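Brermont Recording Guide
Section 4. Collecting Footwear and Bin Episodes

By now your arms are homed and the cameras are talking to Kondon, so this is the fun part: you get to show the robot how to do something! Everything in this section uses the footwear set and one storage bin. It's a great first task. Sandals flop and roll onto their sides, and a strap can be picked up in more ways than you'd think.

You will record two kinds of episodes. In a LOAD episode, footwear goes from the table into the bin. In an UNLOAD episode, it comes back out. Both are worth having, and unloading resets the table for you, so you can alternate and keep going without a break in rhythm.

4.1 Lay out the table

1. Place the bin at the far edge of the tabletop, centered between the two arms. It may overhang the near side of its mark a little. Both grippers need to reach the inside.
2. Put out a mix of footwear. Use matching pairs and at least one light color along with the dark ones.
3. Change the layout before every LOAD episode. Turn a slide sideways, swap the order of the pairs, leave a gap on one side.
4. Open both grippers and bring the arms to the ready pose.
5. In Kondon, pick the task name from the list. Don't type your own, even if it's nearly the same. "Shoes to bin" and "shoes in bin" will be stored as separate tasks.

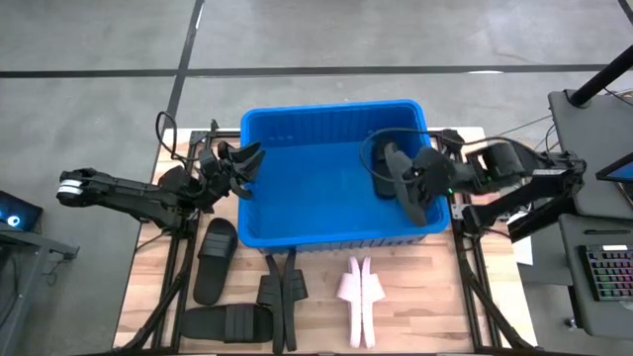
Figure 4-1. Overhead view during an episode. The right gripper has a black slide inside the bin; the left gripper is open at the rim.

Note: Slides, strappy sandals and anything else with an opening are all welcome. Leave out shoes with long laces until you have finished Section 6.

4.2 Check the fixed camera

The fixed camera sits low and looks across the wood toward the bin. It picks up things the overhead view misses, such as how far a strap stands off the table, or whether a finger has gone through it or only alongside it.

1. Open the camera panel and select FIXED.
2. Stand one or two slides on their sides in front of the bin and look at the preview. You should be able to make out the texture of the soles.
3. If the picture looks washed out, lower the exposure one notch at a time. Bright lights behind the bin are fine as long as the footwear itself is clear.
4. Press Lock. An unlocked camera will readjust each time an arm passes by.
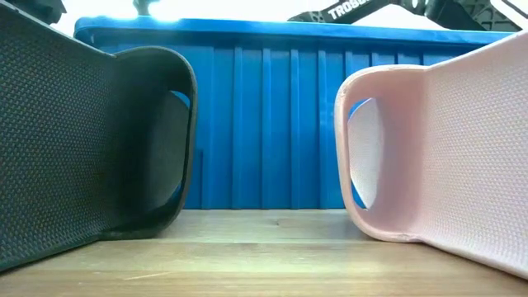
Once the exposure is locked, leave it alone for the whole session. If you do have to change it, end the block first and start a new one, so that every episode in a block has the same settings. The Clirnovville set, our biggest so far at 1,179 episodes, was recorded exactly this way, and it has been a pleasure to train on.

4.3 Check the wrist cameras

1. Select LEFT WRIST, then RIGHT WRIST. Move the matching leader handle and make sure the correct picture moves. (Everybody mixes these up once. Swap them in the panel — you don't have to touch the cables.)
2. Close and open each gripper. Both fingers should stay in view through the full travel.
3. Wipe the lens with a dry cloth.

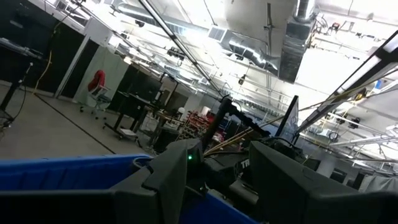 Wrist views swing through big angles during normal work, and the model copes with that very well. You don't need to keep them level. What matters is that the gripper fingers and a piece of the work are in view when you approach the bin. A steeply tilted picture with the blue rim along the bottom and both fingers rising next to it is perfectly usable, even when most of what's left is ceiling panels, ductwork and the far side of the room. Don't hang sheets or move furniture to tidy up the background. Do keep it the same within a block wherever you can.

4.4 Record

1. Press the left pedal. Wait for the tone.
2. Start moving within 2 seconds.
3. Approach, grasp, lift, move, release. Keep one steady pace and let each release finish before you pull the arm away.
4. If you miss a grasp, try again calmly and keep recording. A good recovery is a wonderful thing to have in the data!
5. Return both arms to the ready pose and press the left pedal again.
6. Mark the episode Keep or Discard.

CAUTION: Keep hands off the tabletop and out of the bin while the tone light is on. Press the red key before reaching in to free a stuck strap.

CAUTION: Do not press a gripper down against the bin floor. Raise the arm at once if the force bar in Kondon turns orange.
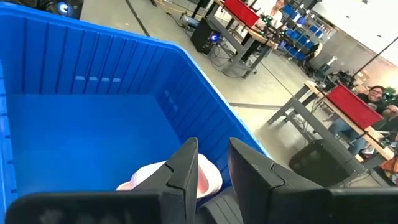 Figure 4-2. Wrist view at the bin, with a pale pink and white object between the fingers.

A block is 8 episodes. At the end of each block, play back one of them at normal speed in all views. Look for frozen pictures, a camera that has slipped in its clamp, or a gripper reading that lags behind the video. If you find any of these, discard the block and repeat the checks in 4.2 and 4.3.

Note: Episodes longer than 31 seconds are saved but flagged for review. Pieces per episode can be lowered under Task > Footwear > Count.

To upload your kept blocks, go on to Section 5.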